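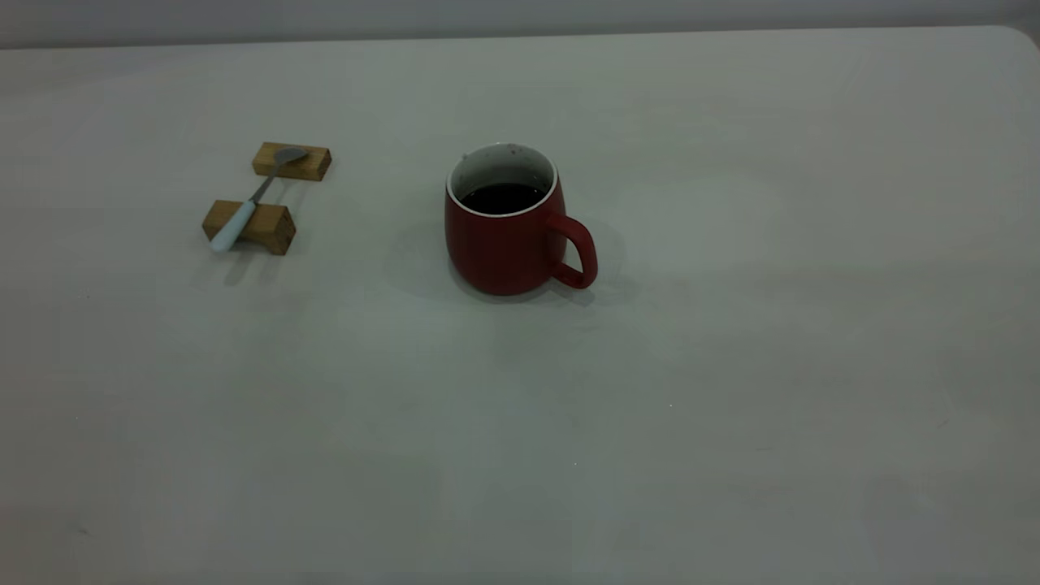

Nikola Vasić wants it on record that the onboarding checklist is too long and that two of the items can't be done on day one, whatever the form says. Fair. Comments under each item now, so we can argue about it there.

New hire safety and workspace check – Nurnthorpe office, HR copy
Last round: July. Headcount covered: 48. Files still open: 2

1. Emergency contact on file before first shift
Done for most. Two missing, both transfers from Wolde. Their old forms did not carry over. HR to ask again, in person this time. Email got no answer.

2. Fire exit walk with manager
OK. Signed by manager AND employee. Several forms had one signature, sent back. A tick is not a signature.

3. Desk and chair set up with the employee sitting in it
Partly. Chairs fine. Monitor height skipped on the late starters. Manager wrote "will do later" and no date. Needs a date.

4. First aid contact – name and extension given
OK at Nurnthorpe. Sitatden list is out of date, shows a person who left in spring. New list printed, old one still up by the copier when I checked. Take it down please.

5. Injury reporting explained
Weak. People know there is a form. They don't know where it lives or that near misses count. Asked at random, got "tell my manager I guess". Suggest managers open the form with them, 60 seconds, no more. Form is in Zultov under Employee > Report.

6. Safety video watched and logged
Logged for all 48. Nikola says the log fills itself in when the page is opened, so it proves nothing. Checked, he is right. Ticket raised with Zultov support, no. 459. Until fixed: ask three questions after, write initials next to the answers.

7. Accommodation needs asked about, privately
Must be HR, not the team lead, and not in the open area. One case where this was asked at the desk with others around. Spoken to the lead. Notes go in the seperate confidential file, NOT the main personnel folder.

8. Working alone / late hours rules
N/A for office staff. Applies to the evening support desk – sheet signed by everyone on it. Check-in call at 9 p.m. is happening, call log looks right.

9. Harassment and complaints contacts
OK. Both names given, plus the outside line. Poster in break room is current. Wolde poster not seen, someone needs to go look.

10. Home working self-check returned
More than 60 days overdue for a handful. Reminder went to work inboxes they had not set up yet, so no surprise. Resend to personal address.

11. Badge and door access tested
Vasić's point again – badges come from Sitatden and take a couple days. Can't be day one. Same for item 3 if the desk isn't assigned. Moving both to "end of first week", form to be changed before the next intake.

To do before next round
– chase the two contact forms
– date for every "later" under item 3
– Sitatden first aid list swapped
– answer from Zultov on the log
– reword 3 and 11

Not closing this one out untill item 6 is sorted. Leave comments below, not by email, I lose them.

3 comments · 2 shares

Related
What goes in the personnel file and what stays out
Exit interview form, short version
Moving staff records to Zultov: notes for managers
Leave requests over the summer

Contact HR, Nurnthorpe office | © All rights reserved | Back to top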